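Prüfliste Hauswirtschaftsraum, Wohnanlage Masmont, Einheit 26
Stand: 17. März 2018 -- Prüfer: Joris Wouters

1. Absperrventil Kaltwasser: gängig, schließt vollständig. i. O.
2. Zulaufschlauch: Knick hinter dem Gerät. Schlauch neu verlegen, Verschraubung nachziehen.
3. Siphon und Ablauf: dicht, leichte Kalkränder. i. O.
4. FI-Schutzschalter: Auslösezeit 26 ms. i. O.
5. Steckdose Trockner: Abdeckung gerissen. Mangel, Ersatz bis Ende der Woche.
6. Verbindungsrahmen Waschmaschine/Trockner: eine Schraube fehlt. Mangel.
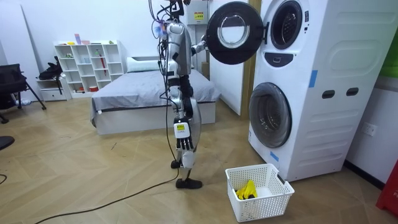 7. Standfüße: Kontermuttern lose, nach dem Ausrichten festziehen.
8. Türdichtung: Flusen in der unteren Falte, kein Riss. Reinigen.
9. Abluft: Querschnitt frei, Rückschlagklappe schwergängig -- bei der Nachprüfung erneut bewerten.

Freigabe erst nach Behebung von 5 und 6.

124 Mal geteilt
3 Kommentare

zelton_haustechnik: Bei Punkt 2 gleich die Dichtung mit tauschen.

Ankrah: Welcher Prüfstrom bei Punkt 4?

J. Wouters: Nennfehlerstrom 30 mA, einfach.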